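Section 4: Bench layout and first pick, Ranley two-arm kit

Read Section 3 first. Both arms should be bolted down, homed and answering on the bus before you start.

4.1 Setting the table

1. Switch off at the wall.
2. Fit the white board flush with the front of the table.
3. Check that the Stuvby fingers are fully seated. Tighten the screws to the value on the card, not by feel.

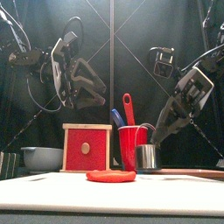
4. Switch on and jog each arm through its slow range, one at a time. Keep a hand on the stop button.

CAUTION: Fingers and hair clear of the joints. The arms don't know you're there.

4.2 Single-arm approach

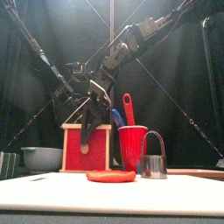

Start with one arm and keep the other well back. Set the approach height to 54 mm and bring it down in small steps. A knob on the front of a box makes a good first target -- stop with the fingertips just above it and check your alignment from the side before going lower. Repeat 3 times before saving the pose.

4.3 Both arms together

5. Load the paired program and set the speed to 4 per cent.
6. Put something soft under the target. Metal on a bare board skids.
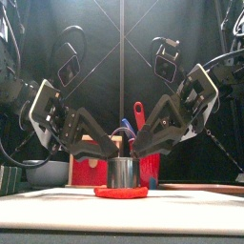 Zinash Habte adds that the paired program should always be run once with nothing to grip, as a wrong offset on one side will drive the fingertips into each other.

7. If the tips meet early, widen the offset in the Cimen menu and run it again.

4.4 Wrist cameras

8. Open each wrist view and set exposure to 189.

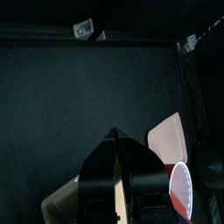
9. Save the settings under the arm's own name, left or right. Mixing them up is the most common fault we get called over for.

NOTE: Redo 4.4 whenever the workshop lights are changed.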